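Brolport Chores: a simulated task set for small household and shop-floor jobs

README, version of Jun 20, 2026

What is in this set

Brolport Chores holds 1451 simulated episodes across 58 tasks. Each task is a small job that a person does without thinking much: putting cups on a shelf, sorting bolts into trays, folding a cloth in half, clearing a game off a table. We built it to get a plain answer to a plain question, which is whether a robot arm with a two-finger gripper can do these jobs yet, and which ones it still can't.

The short answer so far is "some of them, slowly." Of the 1451 episodes, 1237 reached the end without the simulator stopping the run. That number says nothing about whether the job was done well. A run that sets a mug down on its side still counts as finished. Please don't quote it as a success rate.

Task groups

kitchen: cups, plates, lids, cutlery
bench: bolts, trays, hand tools, small boxes
cloth: towels and rags, flat folding only
tidy: toys, books, board games

The tidy group is the one people ask about most. It sounds easy and it has been the hardest to get right. The objects are small, they stand close together, and many of them tip over if a finger brushes past. Chess pieces are a good case. A bishop and a rook need different grip heights, and a knight is not the same shape from every side. The arm has to pick one piece without touching the next one, and the camera on the gripper does not always get the whole piece in view.

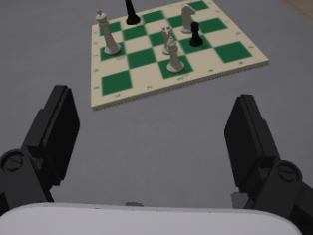

Wrist view, tidy group, chess task. Four white and two black pieces on a five-by-five board, gripper open.

The board in this task is smaller than a real one on purpose. Ryszard Sobczak tried a full board first and the far rows were too hard to make out from the wrist. Text on the border is soft at this render size, so do not build anything that depends on reading it.

How episodes are scored

Scores were given by hand. Celina Wieczorek and Adjoa Annan each watched every episode and marked it done, partly done or not done. Where they disagreed, both marks are kept in the file scores.csv -- we did not average them. Episodes longer than 30 seconds are marked "slow" even when the job was done.

Known problems

Cloth behaves too stiffly. Results from the cloth group should not be taken as a guide to real laundry.
Contact between thin fingers and round bases is sometimes off by a small amount, and a piece may slide when it should stay put.
Lighting is the same in all bench tasks. We plan to vary it in the January release.
There are no people or pets in any episode. A real kitchen has both.

What not to use it for

Do not use this set alone to decide that a machine is safe to run in a home or on a shop floor.

Contact

Questions about the files go to Primo Caruso. Questions about scoring go to Celina Wieczorek. If you find a broken episode, send the task name and the episode number.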